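Social video apps with more than 100 employees will have to name a local complaints officer under draft rules released in October by the communications ministry.

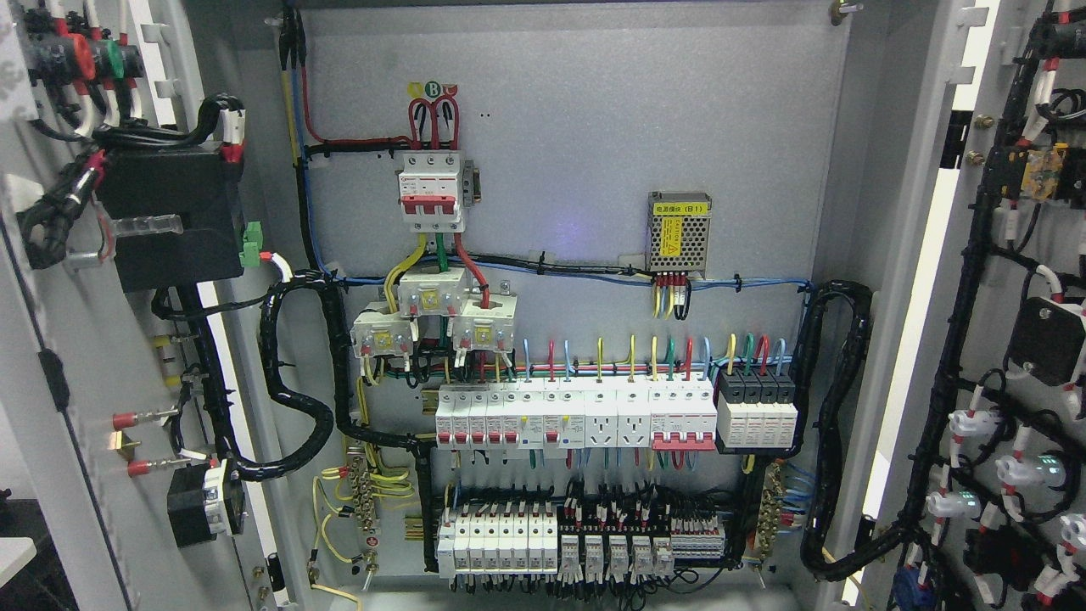

Circuit breaker and wiring inside an open control cabinet.

Jeltell, which runs a short-video service, said it would study the text.

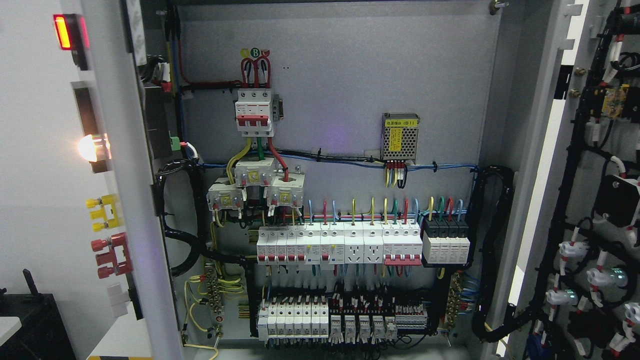 Indicator lights on an electrical cabinet.

The ministry has received 181 comments so far - most of them on data storage. 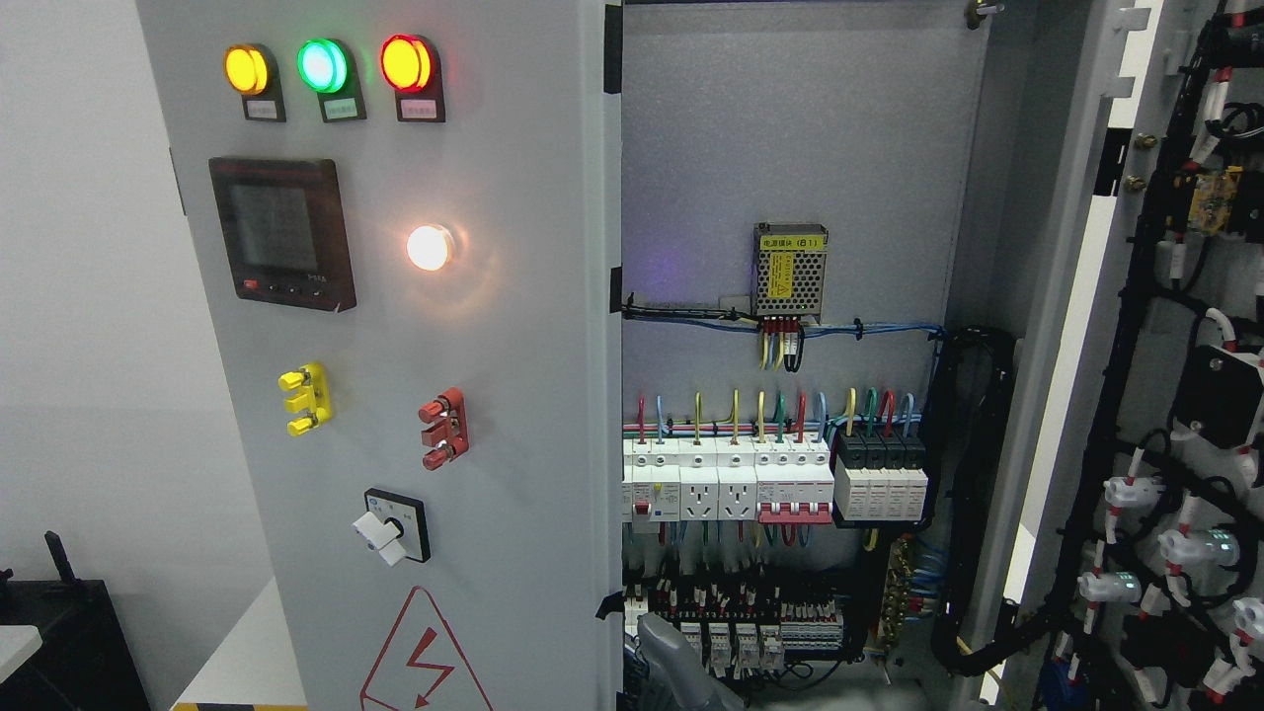
A cabinet door with three lamps and a digital power meter.

"Users need someone they can reach," said Mebrat Chala, a ministry

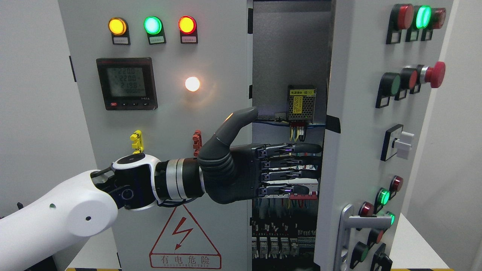

spokesperson. Comments remain open until 5 p.m. on the last day of the month.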